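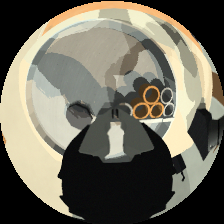 Zerstead swimming pool to close for nine weeks

Search this site Enter keywords Go

Zerstead's indoor swimming pool will shut at the end of October so that its boiler and changing rooms can be replaced. It is due to open again nine weeks later, in time for the new year.

The boiler has been in use for 40 years and broke down twice last winter. On both occasions the main pool was closed for several days and school lessons were called off. Parts are no longer made for it, and the town council agreed in the summer to pay for a new one.

Work on the changing rooms was meant to follow next year, but has been brought forward so that the building only has to close once. The old lockers will go and 131 new ones will be fitted, along with two larger family cubicles and a changing room for disabled swimmers. The showers will be retiled.

The contract has gone to Cudeo, a building firm which also carried out repairs to the library roof.
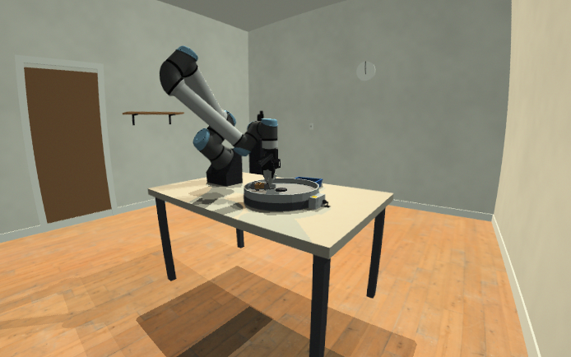 Swimming lessons will move to the smaller pool at Fina, a 20 minute bus ride away. Children already signed up will keep their places and their usual day, although some start times will change. Parents will get a letter with the new times before half-term. Adult lessons will stop until the pool opens again.

The Ki swimming club, which trains at Zerstead four evenings a week, will have two evening sessions at Fina. The club said it was grateful for the space but that its older swimmers would be training less in the run-up to the county gala. It has asked whether an early morning session could be added – the council says this depends on finding enough lifeguards.

Monthly members can freeze their payments or use their card at Fina at no extra cost. Anyone who does neither will be charged as normal until the closing date, and payments will then stop until the pool is open. Annual members will have nine weeks added to the end of their membership. Unused swim vouchers will stay valid.

The gym and the upstairs hall will stay open during the work, but visitors will need to use the side door on the car park side. Part of the car park will be fenced off for deliveries and there will be fewer spaces on weekdays.

Prices will not change when the pool opens again. They will next be looked at in April.

Plans of the new changing rooms are on show at the reception desk until 9pm each evening, and comments can be left there until Monday.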